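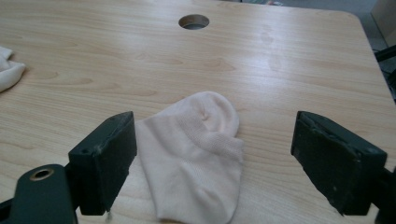

Should socks be paired before or after everything else in the basket is folded?
After. Fold the big items first and leave the socks for last, when the basket is nearly empty and both halves of most pairs have come to the top.

Talk notes, Sumaiya Weerakoon
Small Laundry evening, Gamage Hall, 16 October 2018

Opening (2 minutes)
Say hello, thank the hall. Ask who has a bag of odd socks at home. Wait for hands. Mention mine – up to 12 at the worst point, in July, after the move to Bendberg.

Where to sort
Beds are too soft and too low. Use a table at hip height and clear it first. Put the basket on a chair next to you so you don't bend each time.
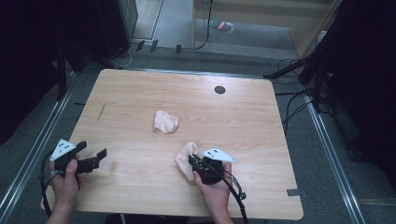 Socks of one color are the slow part of any basket. People who buy them all alike think they have solved it, then mix up the old ones and the new ones. Pale pink is hard under a yellow bulb, so work by a window. A piece left bunched up in the middle of the table, like the one here, tells you nothing about its length or its heel. Open it out before you go looking for its partner.
Pause. Pass the Makix bag along the front row and let people try a pair.

Matching
Lay the first sock flat, heel bend showing, toe to one side. Take the next one by both ends and pull it straight over the first. Compare length, then the cuff. Don't pull hard, old elastic won't come back.

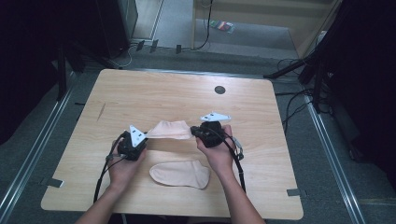 Folding the pair
Toe to toe, heels the same way. Fold in half, then in half again. No balling – it stretches the top of one cuff. Show this twice, slowly, once facing the left side of the room.

Storing
Stand the folded pairs on edge in a shallow drawer. The Flokov dividers are fine, a cut-down shoebox is fine too. The handout has the drawer sizes. 145 copies printed, leave the rest by the door.

Questions
Likely ones: wool, kids' socks, how long to keep a single. My answer on singles is 2 washes, then the rag bag.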